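Book Review: The Long Relay, by Lorraine Marsden 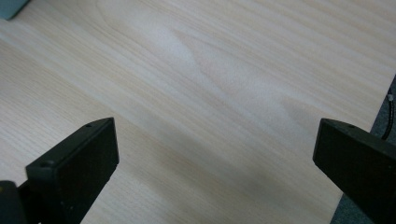 Photo: Plorstead Reading Room

Lorraine Marsden coached distance runners for most of her working life, and her first book is a record of that work. It follows the women's cross-country program at Semby from its founding season, when three runners reported for practice, to its final year of competition. Readers who expect a training manual should be advised that the book contains very little instruction. Its subject is the management of a small team over a long period.

The strongest chapters concern the rivalry with Plorstead. Marsden describes the September meet on the Odo course in close detail, including the order in which her runners reached the hill and the decision to hold back Luangrath, her most gifted athlete, until the last mile. The account is fair to the opposing side. She concedes that Plorstead was better prepared in two of the years in which Semby won, and she explains why she believes so.

The middle section is less successful. A chapter on travel budgets runs to 14 pages and repeats material from the introduction. Several runners are named once and do not appear again, and the absence of an index makes it difficult to trace them. A table of season results would also have been of use.

At 237 pages, the book remains a manageable length, and the prose is clear throughout. The passage on injuries, which begins on page 169, deserves the attention of anyone responsible for young athletes. Marsden acknowledges that she allowed Luangrath to return too early from a stress fracture and sets out what the decision cost the runner in the following season.

The book is recommended to coaches and to followers of the sport at the school and club level.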